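Souad Soliman
@souadsoliman
Thread on plate racks, and why I stopped buying them by photo. I replaced the one at home in August and kept notes. Drying dishes is a spacing problem and most product pages give you only the outside dimensions.

Souad Soliman
@souadsoliman
Start with pitch, meaning the distance from one divider to the next along the rail. A dinner plate is thin at the rim and thick at the foot ring. The pitch has to clear the foot ring plus whatever angle the plate settles at. Catalogs almost never print it.

Souad Soliman
@souadsoliman
If the pitch is too tight, the back of one plate sits against the face of the next. The two surfaces hold a film of water between them. You will find it there in the morning and it will still be there at lunch.

Souad Soliman
@souadsoliman
If the pitch is too wide, the plate leans past its balance point and slides forward at the foot. Coupe plates are the worst for this. They have no real rim to catch on anything.

Souad Soliman
@souadsoliman
Lean angle. A plate standing close to vertical sheds water off both faces and is easy to tip. A plate that leans a lot is stable, but the back side drains slowly and the foot ring turns into a small gutter. I aim for just enough lean that the plate stays put when I bump the counter.

Souad Soliman
@souadsoliman
Foot rings deserve their own post. Handmade plates often have a deep unglazed ring. Unglazed clay takes up water and gives it back on its own schedule. Put those at the end of the rack, with air on one side, and don't stack them the same evening.

Souad Soliman
@souadsoliman
Madalena Salgado asked whether wire is better than plastic. Coated wire is thinner, so there is less contact with the plate. It also fails at the tips, where the coating splits and the steel rusts under it. The rust then marks the glaze. Tip caps help until they fall off.

Souad Soliman
@souadsoliman
Plastic has the opposite trade. More contact area, no rust. Check the inside corners for scale if you have hard water. We do. White vinegar and an old toothbrush, 5 minutes, rinse. I do mine when the kettle is due, so I remember.

Souad Soliman
@souadsoliman
Evenly spaced racks look tidy and suit people who own one kind of plate. I own flat plates, shallow bowls and two serving dishes from my aunt in Meireles that fit nothing. Uneven spacing is more useful to me: narrow slots for plates, a wider one for anything with depth.

Souad Soliman
@souadsoliman
Loading order, for the one or two people who asked. Largest plate goes in the back slot, faces all the same way, smallest nearest the hand. Skip a slot between deep pieces. Cutlery goes somewhere else entirely.

Souad Soliman
@souadsoliman
Weight. My old Hararside rack was 200 grams of wire and it walked across the counter whenever a heavy plate went in at one end. Load the middle first on a light rack. On a long one, don't put all the stoneware at the same end.

Souad Soliman
@souadsoliman
The drip tray is a separate question. A rack with no tray needs a towel or a sloped board under it. I use a board with one edge over the sink and a folded cloth under the other. Wash the cloth more often than you think it needs.

Souad Soliman
@souadsoliman
On segmented rails: I like them for storage and for replacing a broken section. Every joint is also a place for grease to collect. Run a cloth along the rail and you'll feel where it catches.

Souad Soliman
@souadsoliman
Black plastic, upright dividers, joints along the base rail.

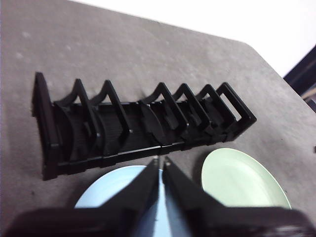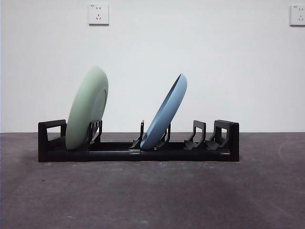
Souad Soliman
@souadsoliman
Dark racks show limescale sooner than white ones. I count that as a feature. With a white rack I went months thinking it was clean and then saw it next to a sheet of paper.

Souad Soliman
@souadsoliman
Shape of the divider matters more than height. A tall straight prong holds a plate at one point and the plate can pivot around it. A curved divider, or one that is wider at the foot, holds the bottom edge as well. If you can test in a store, take a plate with you. Inês Pacheco does this and has been asked to leave only once.

Souad Soliman
@souadsoliman
Someone sent me a listing on Zavance with 1,462 reviews. I read the low ones. Nearly all the complaints were about bowls falling forward, in a rack sold for plates. Read the low reviews first and check what people were putting in it.

Souad Soliman
@souadsoliman
Replying to a few at once. Glasses: no, use a flat mat with ridges. Cutting boards: yes, on the long edge, in the widest slot. Cast iron: dry it with a towel and put it back on the stove.

Souad Soliman
@souadsoliman
Before ordering, measure three things at home: plate diameter, thickness at the foot ring, and the clearance under your cabinets. The last one catches people. A big plate standing on a rail needs its whole diameter plus room for your hand to lift it out.

Souad Soliman
@souadsoliman
I still need a decent answer for lids — glass ones with a knob in particular. The wide slot takes one and then blocks the slots on both sides. If you have a method that isn't a towel on the counter, reply with the lid diameter.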